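**Repair evening in Gutum: what we learned about old radios**

2 October 2019

Dear readers,

The last repair evening was our fullest since June, and the reason was radios. We had put one line about them in the previous newsletter, and 16 radios arrived. Most came from kitchens. One traveled by bus from Fluvau, wrapped in a bath towel, and it was heavier than my son's school bag.

I want to write down a few things for those who could not come, and also for me, so I do not forget them until next time.

The most common problem was dirt in the volume knob. If your radio makes a scratching noise when you turn the sound up, do not throw it away. Pull out the plug, turn the knob from one end to the other thirty times, and try again. Some radios became quiet only from this. For the others we used a small spray of contact cleaner, which you can buy at Gavalas on the market street. Please do not use cooking oil. One person had tried it, and we needed a whole hour and many cotton sticks to take it out again. 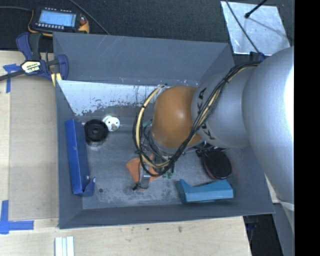
The second problem was batteries left inside for years. They leak, and the metal springs turn green or white. A little vinegar on a cotton stick removes it, then you wipe with clean water and let it dry until the next day. If a spring is broken, bring it to us. We have a box with springs from dead toys and flashlights, and often one of them fits.

Three radios we did not open at all. They were old tube sets, and inside there can be dangerous voltage even when the plug is out. The workshop Erko will look at them, and the owners will get a phone call - this can take some weeks, so please be patient.

There was also a nice discussion about whether a radio should be repaired when the new one costs so little. I do not have a strong opinion. My own radio has a cracked front and I have tuned it to the same station for so long that the needle does not want to move anymore. I would miss it.

The next repair evening is for lamps and other small things with a cable. It starts at six, in the same room, on the second floor. Bring the lamp with its bulb, and if you still have the lost screw, bring also the screw. Coffee is free, but bring a cup from home - we have only two left.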